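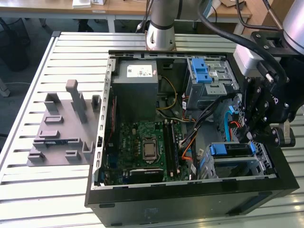 Grimier Refurbishing
Pilot of the Zondar teardown cell, second progress report
To: Efraín Tamayo, Agudelo Fund
From: Samuele Orlandini, operations
Period covered: through the end of February

Where we stand

The grant pays for a trial of one Zondar two-arm cell on desktop computer teardown, at our bench, with our intake. Seven weeks in, we have put 372 towers through it. I was asked to say whether we should take up the purchase option. My answer for now is no, and the rest of this report gives the grounds for that.

Zondar sells the cell as a product that "handles mixed desktops out of the box." Our desktops are mixed. The cell handles some of them. An operator still removes the side panel, lays the case down with the open side up, and chooses the model profile from a list. If the model has no profile, somebody has to teach one, and that took most of a morning each time we tried. We have taught 21. The sales deck does not mention teaching at all.

What it does well

Memory sticks. I was ready to be unimpressed, and the arms are good at this. Opening the latches and lifting the stick out goes cleanly on any board where the slots can be reached from above. Hard drives in trays with plastic tabs are nearly as good, as long as the cables have been pulled first. The fixture plate that came with the kit is a sensible piece of work, and our bench staff have started using it for hand jobs too.

What it does badly

Cables. Old office towers are full of them, and no two are tucked away the same. The gripper can take hold of a data cable at the plug if the plug is in plain sight. When a power lead is lying across it, the cell stops and asks for help, or pulls on the wrong thing. Zondar's answer is that the operator should "pre-dress" the cables. Our people can pull them in the time it takes to dress them.

Graphics cards are a second problem. The release tab at the end of the slot is often hidden under the card, and the arms have to work by feel. We had two cracked slots in the first week and have kept cards as a hand job from then on. Heat sinks were never in the trial, although the brochure shows one being lifted off.

The numbers

Of the 372 towers, 362 needed a person to step in at least once. Zondar counts a tower as "completed by the cell" if the arms took out the last part on the list, no matter who did the rest. By that count their monthly summary looks excellent. I have asked them to report both figures side by side and have not had a reply.

I can't give you a labor saving yet. The operator stands next to the cell for nearly the whole run, so the hours have moved from one bench to another. I would not trust any payback date worked out from this period, including the one in the Starico review you forwarded. Starico tested on a single model of tower, all clean. I'd like to see them try a pallet from a school district.

Support and money

Phone support is polite and quick before noon and hard to reach after 3 p.m. Two software updates arrived. The second wiped four of our profiles, which Zondar restored the next day. Spending is within the grant. The teaching hours were not budgeted and we have covered them ourselves — I would like to talk about that before the next payment.

Next period

We will run memory and drives only, with cables pulled by hand beforehand, and time every step on paper as well as in Zondar's log. A bench worker will do the same jobs on matching towers for comparison. Zondar has promised a new finger set for plugs. I will report on it if it comes.

I ask that the decision on the purchase option wait until those timings are in. Zondar's discount runs out before then, and they have reminded me of it several times.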